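제목: Re: [고대사읽기] 연대표 2부 왕조 구분 건

2부 초고 읽고 의견 드립니다. 아래에 인용한 부분부터 답하겠습니다.

> 콘스탄티누스 왕조는 324년부터 시작하는 것으로 통일하면 어떨까요.
> 단독 황제가 된 해라서 독자가 이해하기 쉬울 것 같습니다.
> 400쪽 지도도 그 기준으로 다시 그려야 하고요.

324년은 단독 통치가 시작된 해이고, 왕조의 시작은 보통 콘스탄티우스 클로루스가 부제가 된 293년이나 정제가 된 305년으로 잡습니다. 저는 305년을 쓰고, 324년은 본문에서 따로 설명하는 쪽이 낫다고 봅니다. 끝은 율리아누스가 죽은 363년으로 두면 됩니다. 요비아누스는 어느 왕조에도 넣지 않고 한 줄로 처리합시다.

400쪽 지도는 속주 경계가 디오클레티아누스 개편 이전 것으로 되어 있습니다. 시작 연도를 어떻게 정하든 이건 고쳐야 합니다. Lusten 쪽에서 받은 밑그림에 관구 경계가 들어 있으니 그걸 쓰면 됩니다. 색은 지금 그대로 두어도 됩니다.
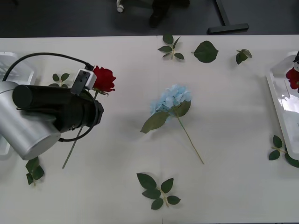
발렌티니아누스 왕조는 364년 시작이 맞습니다. 다만 초고에서 발렌스를 발렌티니아누스의 아들로 적은 곳이 2군데 있습니다. 동생입니다. 가계도에는 제대로 되어 있는데 본문만 틀렸습니다.

인명 표기도 아직 섞여 있습니다. 콘스탄티우스 2세와 콘스탄티우스 클로루스가 본문에서 둘 다 그냥 "콘스탄티우스"로 나오는 문단이 있어서 누구 이야기인지 알 수 없습니다. 처음 나올 때뿐 아니라 문단이 바뀔 때마다 구분해서 써 주세요.

> 찾아보기 항목은 Tresero 파일 기준으로 662개입니다.
> Rerkeck판과 대조는 아직 못 했습니다.

대조는 제가 하겠습니다. Rerkeck판은 황후와 황녀 항목이 따로 묶여 있어서 개수만 비교하면 맞지 않습니다. 헬레나와 파우스타는 같은 이름이 여럿이니 괄호 안에 누구의 어머니, 누구의 아내인지 적어 두겠습니다. Tresero 파일은 최신본으로 다시 올려 주세요. 제가 가진 것은 3월에 받은 것입니다.

테오도시우스 왕조는 3부로 넘기자는 의견에 찬성합니다. 서방의 끝을 455년으로, 동방의 끝을 457년으로 나눠 적으려면 표 모양부터 바꿔야 합니다.

Sang 드림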